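Jellus: a card catalog of desktop insides

README

Jellus is a set of pictures and notes of ordinary office desktops being taken apart and put back together. It has 600 picture sets and 3,000 short notes to go with them. The machines are the kind that sat under a desk for years holding up somebody's feet. If you came looking for glowing fans and liquid cooling, you want a different folder.

Maintained by Ha-rang Han and I-seul Ban. Complaints go to Seung-woo Wang, who enjoys them.

What's in it

Towers and small workstations, opened on a bench. Mostly graphics cards, memory, drives, power supplies and the cables that get in the way of all of them. There is a fair amount of dust in the early sets. We started cleaning the cases first in January, and the later sets look suspiciously healthy as a result. If your work depends on realistic grime, stick to the folder called jeon.

Folders

jeon – the first batch, dusty, notes mostly by Romain Joly, who writes "slot cover??" a lot and is usually right to ask
gakemham – the second batch, cleaner, notes in full sentences
burnonon – things that didn't fit in the other two, including a power supply with a sticker nobody on the project will peel off
notes – plain text, one file per picture set, same name as the set

How the notes are written

Each note says what part is being handled, what can be read on it, and what else of the machine is in view. Three sentences is normal. One is fine if there's not much to say about a blanking plate, and there never is.

Printed text is copied exactly, capitals and all. If you can't read the whole label, write the part you can read and stop. Woo-jin Lim once identified a memory stick by what he called its general attitude, and that note has been removed.

We don't guess at model numbers from the shape of a heatsink. We don't write down whether a part works, either. Most of them do, but you can't see it from the outside, and the one time we tried to keep track, the column filled up with the word "probably."

Part names we settled on

This took longer than taking the machines apart. Please use these and don't reopen the discussion.

Chassis: the metal box. "Case" is accepted. "Tower" only if it's standing up.

Socket: the place where the processor goes, with its frame and lever. Leave the lever alone unless the note is about the lever.

Shroud: the cover on the face of a graphics card. Usually where the name is printed, which makes it the most useful surface in the whole machine. One from gakemham that reads NVIDIA QUADRO K620 along its length is a good test of your note-writing. Get the name down in capitals, mention the small green logo under it, and say that the circuit board is showing past the shroud. Then stop. Slim cards like this tempt people into a paragraph about airflow.
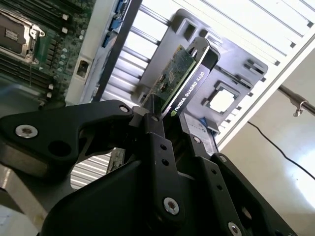

Bracket: the metal strip at the end of a card that screws to the back of the chassis. Not "the plate," not "the tab," not "the bit that cuts you."

Standoff: what the motherboard screws into. Also what rolls under the bench.

Known problems

2 notes in jeon have been swapped with each other. We know which ones, and will fix them as soon as we agree on who swapped them.

"Left" and "right" mean left and right in the picture, except in burnonon, where Romain went by the front of the chassis. Both systems have their defenders. Check the folder before you trust either word.

Screws are described by head when you can see the head. Some early notes just say "screw," which is true but doesn't help much when you've got a bench full of them.

Serial stickers have been blurred. If we missed one, tell Seung-woo which set it's in and he'll take care of it the same afternoon, with a sigh.

Adding to it

Send a picture set and a note with matching names. New part names need two people to agree to them, and I-seul counts as one. Please close the chassis afterward. There are still a few side panels leaning against the wall that don't fit anything we own.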